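Questions I Keep Getting About the Judar Cup Study

I'm Elias Abou Jaoude, and I did the training runs and most of the writing for Judar, our study on teaching a robot to handle cups it has never met in kitchens it has never been in. My inbox fills up with the same questions, so I'm putting the answers in one spot.

What did you want to find out?

Whether it's better to collect lots of demos in one place or a few demos in lots of places. We had a fixed budget of people's time, so we couldn't do both (I wish!).

So which one won?

Lots of places, and by more than I'd have bet. The policy trained on 18 homes got the cup in 80 percent of trials in a kitchen it hadn't seen. The one trained on the same number of demos from our Mullgate lab kitchen did great in Mullgate and fell apart pretty much everywhere else.

How many demos is that?

200 per training set. I know that sounds small. We kept it small on purpose — with a huge set, both versions start to look okay and you can't tell what's helping.

Did you use a robot to collect them?

No, people did it by hand with a hand-held gripper that has a camera on it. You carry it to somebody's home, do the task, and go on to the next one. The robot only shows up at test time.

What's "Manolakis" in the tables?

That's our name for the baseline, the lab-only policy. It was the name of a folder and it stuck. Sorry to everyone who went looking for a paper by that title.

Why not tidy up before recording?
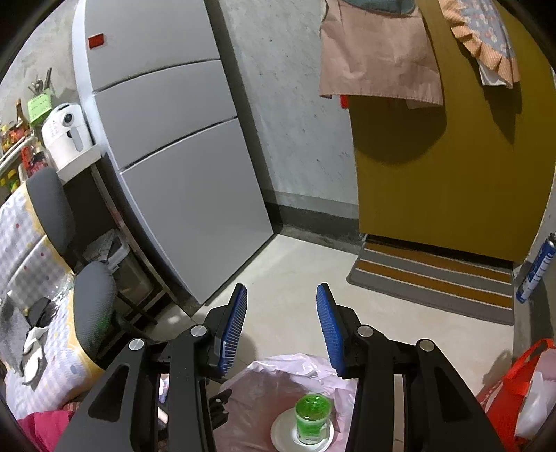
Our whole result leans on leaving things the way they are, so the only instruction people got was to put a cup within reach and start. I love how much the background changes from home to home. A policy that has to find a small glass of green liquid on a white saucer, with crumpled pink plastic under it and a yellow door and a striped mat farther back, can't get by on memorizing one countertop. Clear glass is also the hardest thing we train on, and a strong color inside it gives the network something to hold on to. Lefteris Mitsotakis-Vlachou wants to run the whole thing again with plain water, and I'm a little scared of that plot.

Did you check for spills?

Yes! A trial where anything spilled went down as a failure, even if the cup ended up in the right spot.

How did you do the statistics?

With Statisport, a little package we use for paired trials. Each policy gets the same cup in the same starting position, and we compare them pair by pair. The settings file is in the download.

Can I get the data?

Cups, yes. Bowls come in February, if I finish the labels.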